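August 22, 2024

Fabric weathering, solution-dyed vs. piece-dyed. Entry continues from the Tratham batch.

Pulled the second set of canopy swatches from the UV cabinet this morning at 2,000 hours. All from the Tratham roll, beige, acrylic. Jingyi Xue had already logged the unexposed controls, so I went straight to tensile. Strips cut in warp direction only. Weft strips wait until the new jaw faces arrive from Vanditz.

Warp results are close to the control. Strip 4 slipped in the grips and is struck from the table. I did not recut it, there is not enough cloth left on that swatch. Color shift is visible next to the control under the light booth but hard to pick out alone. Gray scale rating 4 by me, 4 to 5 by Jingyi. Logged as 4.

The Maltetar cloth is worse. Same nominal weight, piece-dyed, and the face is chalky to the finger after the same exposure. Two of the strips tore at the jaw line, so those values are a lower bound. Coating on the underside has started to craze along the fold we put in before exposure. Unfolded areas show none of this under the 10x loupe.

Seams are the part I trust least. The cabinet holds flat swatches, and a canopy seam in use is under tension, curved, and lit from one side. Thread there sees a different load than anything we have on the rack.
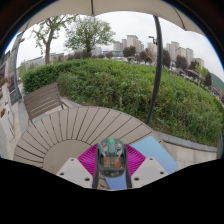
Seam thread

Guangming Qin sewed 2 sets of lap seams in the spring, one with bonded polyester and one with the PTFE thread. Both were held at fixed tension on the bent frame. Polyester set: stitches on the exposed face break when picked with a needle, stitches on the underside hold. PTFE set: no change I can measure. Cost per spool is the argument against it, and Han wants a number before he will change the spec.

Hydrostatic head

Seam area only. PTFE samples held to 700 mm before the third drop came through. Polyester samples leaked at the needle holes well under that, but the seam tape on one of them was lifting at the corner before I clamped it — treat as suspect and repeat.

To do

Repeat the head test with fresh tape on the polyester seams.
Warp strips from the spare Maltetar swatch, longer gauge length, softer jaw liners.
Ask Vanditz about the jaw faces again.
Rack log: the cabinet lamps were changed partway through the Maltetar run and the irradiance reading was not taken until the next shift. Jingyi to find the value or mark the gap.
Next pull in November, same swatch order.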